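# Chapter 4: Picking Blocks Out of a Bin
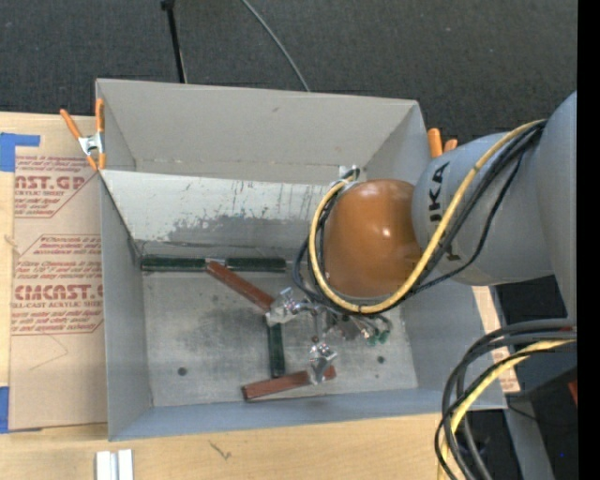 ## What we're building in this chapter

By now you have an arm that goes where you tell it. Great! The trouble is that so far you've been telling it exactly where the block is, and real blocks don't sit still on a taped cross waiting to be picked. So in this chapter we give the arm a metal bin, toss in some green and reddish-brown bars, and let it work out the rest.

I built my first version of this with Lena Żak in the shared workshop on Harb Street, one very cold January, and I'll be borrowing from our notebook a lot (including the pages with coffee on them). We went through 73 picks before we trusted the thing enough to look away from it. Your number may be kinder.

A word about the bin. Mine has a slanted panel along the back, and I'd really like you to copy that. A bar lying tight against a straight wall leaves no room for a fingertip, and you'll spend your whole weekend watching the gripper scrape paint. With a slope, the bars tend to slide down toward the floor, where you can get at them – mostly! They still love to line up end to end along the foot of it, and we'll deal with that in Section 4.3.

Clamp the bin before you run anything. I use spring clamps on the side walls, one left and one right, and Clive Gosling, who read the draft of this chapter, wants me to add that you should tug on them yourself first. Fine, Clive. Tug on them.

## 4.1 Before you power up

Keep the speed at 2 percent for every first run. Then check your cables: move the wrist by hand control through its full turn and watch the loop for anything that pulls tight or snags on the bin wall.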